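Section 4. Receiving and conditioning cut orchids

This section covers the steps from opening the shipping carton to placing finished stems on display. It applies to all Skevton cut orchid boxes, including the mixed assortment. For potted plants, see Section 7.

4.1 Before you start

Clear a work surface large enough to hold the carton and one bucket side by side. You will need:

Clean buckets or vases, washed with dish soap and rinsed
Sharp floral shears or a knife (not household scissors)
The packet of Drakument flower food taped inside the carton lid
Lukewarm tap water
A soft towel

Caution: Do not place the carton near a heater, in direct sun, or in a kitchen refrigerator. Tropical orchids are damaged by cold, and the petals may turn dark or glassy within a day.

4.2 Unpacking

1. Open the carton as soon as it arrives. Cut the tape along the top seam only. The side seams hold the stem ties in place.

2. Lift out the shredded paper and set it aside. Do not pull it out from between the blooms; tip the carton slightly and let it fall free.

3. Cut the two stem ties and remove the stems one at a time, holding each near the base.

4. Leave the water tubes on until you are ready to recut. A tube that has leaked in transit is not a defect as long as the bloom is firm.

Note: Box sizes and stem counts are listed on the packing slip. The standard Skevton box holds 20 stems. If the count is short, keep the slip and contact Onuoha customer service before you discard the carton.

4.3 Mixing the flower food

5. Empty one packet into 700 ml of lukewarm water and stir until clear. This is enough for a single tall vase. For a bucket, use two packets and double the water.

6. For bud vases, pour 200 ml of the mixed solution into each. Keep the rest covered and use it to top up.

Caution: Do not mix the solution in a bare metal container. Use glass or plastic.

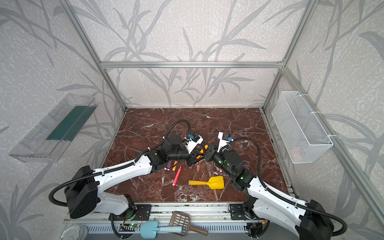
Tabletop work area with marble surface.

4.4 Cutting and hydrating

7. Pull the water tube off with a slight twist.

8. Cut about an inch from the stem at a slant. Place the stem in the solution right away.

9. Remove any leaf or bud that would sit below the water line.

10. Let the stems stand for 6 hours in a cool room, out of drafts, before arranging them. Overnight is fine.

If a bloom is still limp after this time, lay the whole stem in a basin of lukewarm water for half an hour, then recut it and return it to the vase. Pat the petals with the towel – do not rub.

4.5 Arranging

11. Start with the longest stems at the back or center, depending on where the vase will be seen from.

12. Turn the vase a little after each stem. Orchid sprays lean toward their heaviest blooms, and it is easier to correct this early.

13. Use the Harurance collar if the vase mouth is wide. The collar sits inside the rim and should not touch the water.

Note: Keep arrangements away from ripe fruit. Bananas and apples give off a gas that makes orchid blooms drop early.

4.6 Daily care

Check the water level every day. Change the solution completely every third day and recut the stems each time. In July and other hot months, change it every second day. Remove faded blooms from the bottom of the spray as they appear; the upper ones will usually go on opening.

Do not mist open blooms. Water that sits on the petals can leave brown spots.

For storage of unused flower food, see Section 5.

Revised 8 March 2024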